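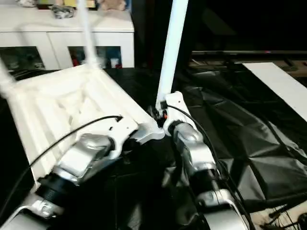
Seating › Stacking Chairs › Contract Hire and Purchase

The Stekeck range is supplied by Berora to schools, assembly halls and places of worship. Chairs may be purchased outright or hired by the term, with a minimum order of 60.

Orders received before the end of February are invoiced at the previous year's rate. Delivery is to a ground-floor entrance – stairs must be declared when the order is placed.
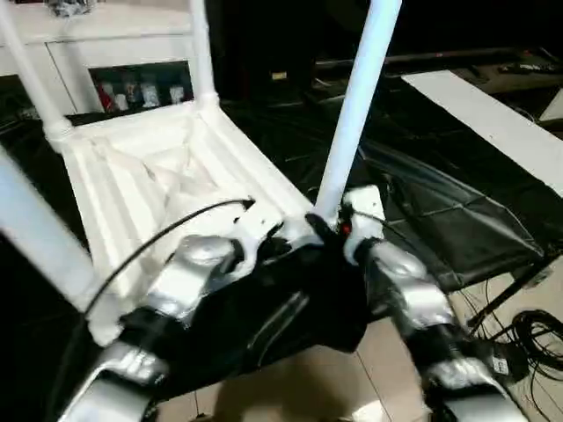

Replacement feet are sold in bags of 96 and fit every chair in the range. Orders of more than 1,000 chairs are handled by Eulalia Godoy in the contracts office, who will confirm the delivery schedule in writing.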